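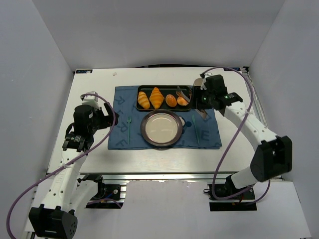

*Page last changed: April 19, 2026*

A breakfast setting for one works well on a single cloth. The bread tray goes along the far half, parallel to the table edge, with the plate centered in front and the fork on the left, tines away from the diner. Messina, in its September table notes, allows 2 inches between tray and plate – generous on a small mat. 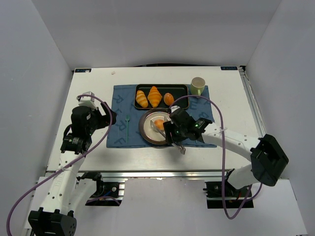
*Bun on the plate, croissants on the tray, mug at the back right corner.*

A dark tray suits golden crusts. Printed blue cloth hides crumbs less well.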